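Stories > Neighbors > Interviews
Search this site Enter keyword Go

She gave up cable in September. Then the internet too, for a bit. "I wasn't making a point," she says. "The bill went up again and I got mad."

We're talking in her apartment over the Skoden laundromat, second floor, dryers thumping underneath us the whole time. She works nights at the Didwood bakery, has done for seven years. Asked me not to use her name, her mother reads this site. Fine by me.

What I came to ask about is sleep. She wrote in after our piece on shift workers and said we got most of it wrong.

"You had that guy telling people to get blackout curtains. I've had blackout curtains since the first week. Everybody has them. The curtains aren't the problem, the problem is your sister calls at noon."

So what does work? She laughs. Takes a while to answer.

"Eating at the same time. Boring, I know. I get in, I have eggs, I'm in bed by eight. If I skip the eggs I'm up till eleven looking at the ceiling."
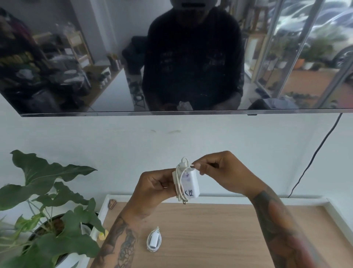
Night work pays a little better at Didwood, and that was the draw at first, she had rent to catch up on. She figured two months. Then the day slots went to other people and she stopped asking. The hours in between are the odd part, she says, home and not sleepy and the whole building leaving for work. She used to fill them with morning shows. A big flat screen on the wall, switched off, is dark enough to hold a whole room in it like a mirror, and she says that's about all a TV is good for at eight in the morning. "You put it on for ten minutes and it's noon. I know what I'm like."

She keeps a notebook insted. Bed time, up time, what she ate. It goes back 80 weeks. Most of it is just numbers, one page only says "NO" in big letters. She doesn't remember why.

The worst stretch was when the Brukov road job started outside. Jackhammers from 7. She tried earplugs, then a fan, then sleeping at her cousin's in Mwakyusa, an hour each way on the bus. "I was more tired from the bus than from the noise." The crew finished up eventually. No one told the street, it just got quiet one morning and she slept till four.

Phone stays in the kitchen now, that was a hard one. Her family has the landline for emergencies, and they have been told what an emergency is. Twice.

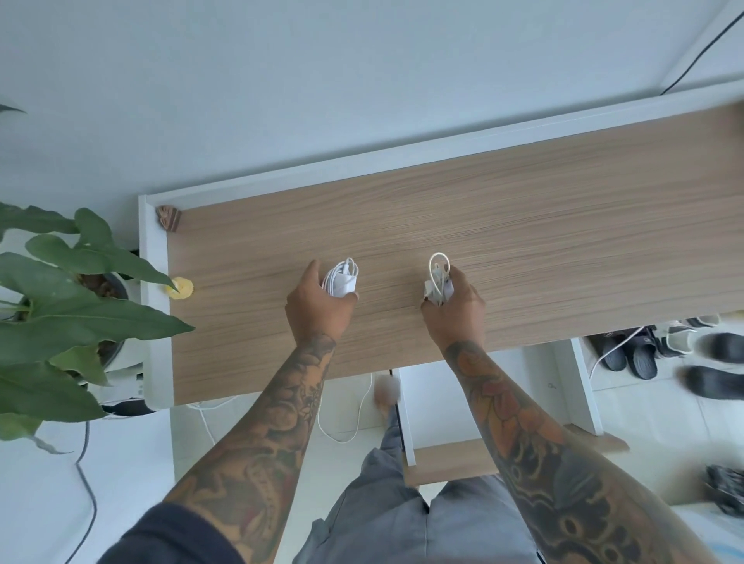 Would she go back to days if they offered?

"I'd have to think about it. I'd miss the walk home, there's nobody out and the bread smell is on my coat. But I'd like to eat dinner with people and have it be dinner for me to."

She has a shift tonight so we wrap up. On the stairs she calls down one more thing, to put in that the coffee cutoff is 2 a.m. and people who say midnight are showing off.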